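Notes on the Red Sponge, and on Kitchen Cleaning Materials Generally

Regular readers will recall that the previous entry dealt with drawer liners. The present entry concerns the materials kept beside the sink, a subject on which several inquiries have been received following the changes made to this kitchen in April.

The household has for many years relied on a single type of green and yellow sponge, purchased in bulk and replaced when it began to smell. This arrangement was inexpensive but unsatisfactory. The sponges were used on dishes, counters and the stovetop without distinction, and the baking pans in particular suffered. It was therefore decided to assign one material to each kind of work and to distinguish them by color.

The current assignment is as follows. Plain cotton cloths, obtained from Kelter in a pack of 30, are used for counters and the table. A soft white sponge is reserved for glasses and cups. Anything coarse and red is reserved for pans, oven racks and the outside of the kettle, and is not permitted near the nonstick skillet. Guests have found the last rule easy to remember – red means rough.

The choice of a coarse material required some comparison. Steel wool was excluded at the outset on account of rust marks left on the enamel. The Ukar pad, which is brown, performed well on burnt sugar but shed fibers into the drain strainer within 2 weeks. The Setiawan brush was effective in corners and poor everywhere else. It has been retained for the waffle iron.

Texture proved to be the deciding consideration. A surface that is grainy across its whole face allows the user to work with any part of it, whereas a pad with a thin rough layer glued to one side becomes useless as soon as that layer lifts. Color was secondary, though a speckled surface does have the disadvantage of concealing crumbs. 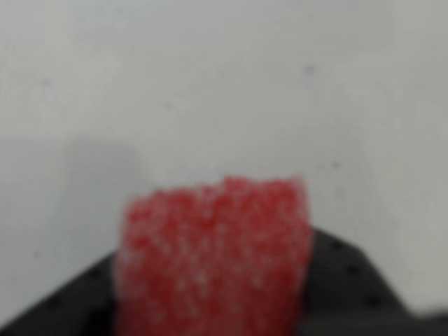
Red and coarse, with pale flecks throughout and a slightly ragged top edge.

Storage has been revised as well. The former dish beside the faucet held standing water and has been discarded. Materials now stand upright in a slotted rack from Uvavero, fixed to the tile at the left of the sink, where air reaches them on both sides. The rack has 3 slots and cost less than the dish it replaced. One criticism should be recorded: the adhesive supplied with it failed on the first Monday, and the rack has since been held by a pair of small screws set into the grout.

Replacement follows a fixed schedule. The soft sponge is changed every second week. The coarse material is kept for about 40 washings, or until it bends without resistance, and is then moved to the bucket under the stairs for use on garden pots and the boot tray. Cotton cloths are laundered hot with the kitchen towels and are never treated with fabric softener, as this reduces their capacity to absorb water.

Readers who have asked whether a coarse material may be used on a ceramic sink are advised to test it first in an inconspicuous spot, preferably beneath the rim. The sink in this kitchen is stainless steel and already well scratched, so no useful observation can be offered from here.

The next entry will address the pantry shelf, including the matter of the flour containers, whose lids no longer fit.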